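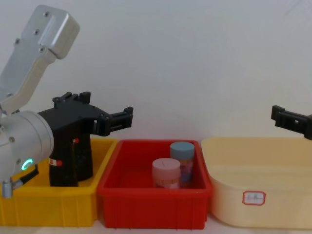

Bin row on the light tabletop, yellow and red touching. Two small jars in the red.

November, notebook of C. Bang, sorting bench
Started 8:20 am, written up in bits through the day

Bins are up! I have wanted this row since we moved into the Sevano building and it makes me stupidly happy to look at it. Three bins in a line along the white wall, everything that comes to the bench goes into one of them, and the tabletop stays clear in between. Writing down what I did and what I'd change while I still remember.

What each bin is for (as of this morning, may change by lunch):

Yellow, far left: incoming. Anything from the delivery shelf or from somebody's pocket. No label needed to go in here.

Red, next to it: needs a label or has a question on it. Jars mostly.

Third one: labeled, checked, ready to go to the cabinet.

So work moves left to right. I tried it right to left first, on paper, because the cabinet in the old room was on the left and my hands still think it's there. Seo-ah read my drawing upside down and said it made perfect sense, so I turned it around.

The bins themselves

I love these. They're Stesum trays, the plain kind. The yellow one has ribs molded down the front wall and a thick rolled rim, and that rim is a joy to carry, you can hook your fingers under it and it doesn't bite. The red is much the same size and build, ribs down the front too, but the rim is flatter. I didn't notice any difference until I went to pick up the red one by the rim with a full load and had to adjust my grip. Not a problem, just good to know if you're reaching without looking.

Flexing: loaded the red one with 700 g of scrap washers from the hardware drawer and lifted it by the two short ends. Front wall stayed straight. Then lifted it from the long sides, and the floor sagged a little in the middle, I could feel it more than see it. Came right back when I put it down. For jars this is plenty. For the Ji castings I'd want something stiffer, or just don't fill it that much.

Washing: warm water and dish soap gets everything off except the marker I wrote on the underside (good, I wanted that to stay). The corners are rounded inside so a cloth gets all the way in. The old gray trays had that square step in the corner where grit collected and then turned up in the next person's samples. Not sorry to see those go.

10:05 am

First real batch through. Si-woo brought down everything from the windowsill upstairs, where the small jars have been living since summer. A lot of them had the date and nothing else. Some had nothing at all. One had "the good one" written on the lid, and I think that's my handwriting.

Procedure that worked:

Tip the whole lot gently into yellow. Don't stack.
Take one out, read it, decide. If there's a name and a date on it, it goes straight to the third bin.
If there's anything missing, it goes in red, standing up.
When red gets crowded, stop pulling from yellow and do labels.

The standing up part matters more than I expected. Lying down, the jars roll into each other when you pull one out, and that little clink makes everybody in the room look over. Standing up they stay put and you can read a lid from above. I've been putting them toward the right half of the red bin so that the left stays open for whatever comes next. Very pleasing system. Ye-seo started doing it too without being told, so I guess it's obvious once you're in front of it.

Things I got wrong in the first hour:

Put the label roll in the red bin. It got buried. Label roll now sits on the table in front of the row.

Left a gap between yellow and red so I'd have somewhere to rest my hand. A jar lid fell in the gap and it took me ages to find it. Bins now touch. Much better, and the row looks tidier as well.

Used the blue marker on the blue tape. No further comment.

11:50 am

Label format. We went back and forth on this and I think we have it now. Top line is what it is, in plain words. Second line is who made it, initials only. Third line is month. If it came from Plutlow, write PL in the corner and the batch after it, and leave out the rest of their code. Their full code doesn't fit on a small jar, and I-seul checked that the batch number alone is enough to find the sheet.

Tape goes around the body of the jar, not on the lid. Lids wander. I opened two jars side by side this morning to compare them and caught myself holding both lids in one hand with no idea which was which. They matched, thank goodness, but that was luck.

Tape width: the 9 mm is right. The wide stuff wraps over itself on the small jars and you lose the first letter. We have plenty of the wide left over and it's fine for the 100 ml bottles, so please don't throw it out.

1:30 pm, after lunch

Si-woo asked why not put the names of the stages on the bins. I said the colors do it. Then he asked me to name the stages without looking at the notebook and I got two of them backward. Fair! So I've cut strips of tape with one word each: IN, ASK, DONE. Not stuck on yet. I want to see where people's hands go first so that the word doesn't end up under a thumb. Front wall would be the natural place but the ribs make the tape lift. Rim of the red one would take a strip nicely, being flat. The rolled rim on the yellow won't. Maybe the labels belong on the wall behind, above each bin? That wall is completely plain and it's begging for something. Trying this tomorrow with the low-tack tape so we don't pull off paint.

Also tried: liner in the red bin. A folded paper towel stops the jars from sliding when you move the whole bin, but it soaks up any drip and hides it, and then you don't find out until the bottom of the next jar is sticky. A piece of the thin rubber mat from the drawer did the same job and wiped clean. Took it back out for the moment, it needs trimming at the corners. Whoever has the good scissors, I'd love them back.

2:45 pm

Second batch, this time with I-seul on labels and me pulling. SO much faster with two. The trick is that the labeler stands on the cabinet side and the puller stands by yellow, and nobody crosses. When we swapped places halfway we bumped elbows for a minute and then it settled. I think one person can run it fine on a normal day, and two is for windowsill emergencies.

We found the missing reference jar for the Ji comparison. It was behind a plant. I-seul held it up and we both cheered, and people came in from the corridor to see what had happened. It has a proper label now and it's in the cabinet, top shelf, front.

A few for the ASK pile that I couldn't solve:

Jar with a chipped rim, date only. Seo-ah thinks it's hers from the spring. Leaving it for her to look at.
"The good one." Good for what? I've no memory of it at all. If anybody recognizes it, tell me, I'm dying to know.
A bottle with two labels that disagree. Peeled neither. Ask Ye-seo.

4:15 pm

Wiped down the table, and put the washers back in the hardware drawer (all of them, I hope, if you find one underfoot it's mine).

To do:

Trim the rubber mat
Try IN / ASK / DONE on the wall
Order 100 more of the narrow labels, Si-woo has the form
See if Stesum makes a lid for this size, clear if possible
Decide what happens to a jar that sits in ASK for a month. I'd say it goes to whoever's initials are on it, and if there aren't any, it comes up at the Sevano meeting
Ask upstairs to please stop using the windowsill. Nicely!

Note added by S.Y., same afternoon: chipped one is mine, yes. Spring batch, second try. Keep it please. I've written the label and left it under the tape roll. And I would like a row like this for my bench too, any colors.

C.B.: on it. Do you want yours left to right or the other way?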